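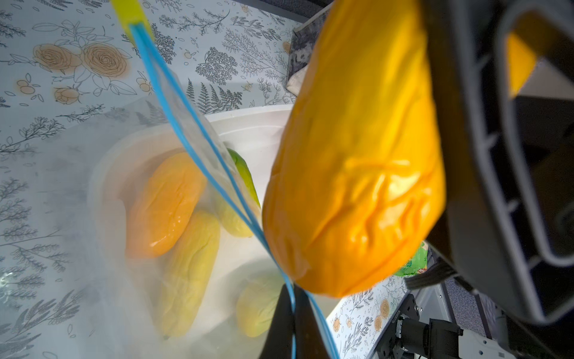
**Ticket 400 — Label printer at Niltano shop prints blank after every few labels**

Opened by: Eulalia Cabral
Assigned to: Jawad Malik
Status: closed, pending one part
Month: November

**Reported problem**

The Onetti label printer on the packing bench prints a few good labels, then feeds one or two blanks, then prints again. The light goes amber for a second each time. It started after the new box of rolls was opened. Leonilde says it also did this once in the summer but stopped by itself.

Eulalia has already tried turning it off and on, a different USB port, and a new roll from the same box.

**09:10 — Jawad**

Asked for the self-test page. Held the feed button until the light blinked twice, then let go. Self-test came out clean with no blanks, so the head and the power supply are probably fine. Label length on the self-test reads 67 mm. The shop's template is set to the same.

**09:40 — Jawad**

Checked the driver on the packing PC. Paper type was set to "continuous" and it should be "labels with gaps". Eulalia didn't change it. The last driver update may have put it back to the default, I can't tell from the log. Changed it and sent a test batch of 13.

Result: two blanks. Better than before but not fixed.

**10:25 — Leonilde Antunes**

I cleaned the gap sensor with a dry cotton bud as asked. There was a bit of label glue on it. The rollers look fine to me. Ran the batch again and got one blank, near the end. 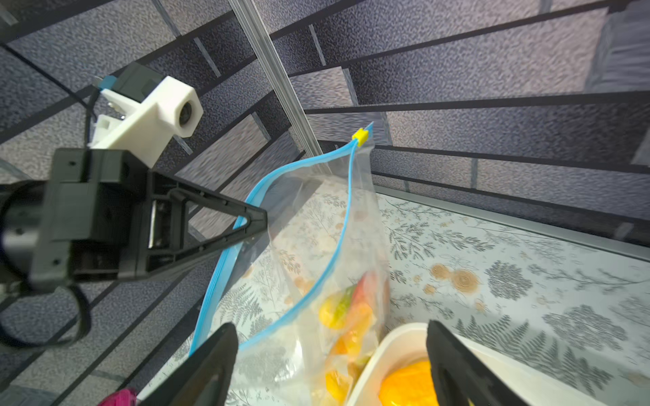 *Table, patterned cover, clear zip-top bag.*

**11:05 — Jawad**

Thanks. Please run the sensor calibration now that it is clean:

1. Load a roll and close the lid.
2. Hold feed and cancel together until the light turns green.
3. Let it feed until it stops. It may use up several labels.
4. Print the self-test again and send me the "gap" line.

**11:30 — Eulalia**

Done. The gap line says 3 mm. The old rolls from Loureiro say 2 mm on the core and these ones don't say anything. Same supplier, same order code, so I assumed they were the same.

**11:50 — Jawad**

That fits. The printer was still looking for the smaller gap. Changed the gap in the template as well, as the template overrides the printer. Please print a long batch when you have a real job to send.

**14:15 — Eulalia**

Printed 300 for the Flidel order. No blanks. The last few labels on the roll came out slightly to the left, but they scan.

**14:30 — Jawad**

The drift is the left roll guide, the clip is worn. New one ordered. Until it arrives, push the guide in by hand when you change the roll — it only moves if the lid is slammed.

If you go back to the old rolls, calibrate again and put the template gap back to 2 mm. Don't mix the two on one job.

Joana Seixas has the spare key for the stock cupboard if the part comes while Eulalia is out.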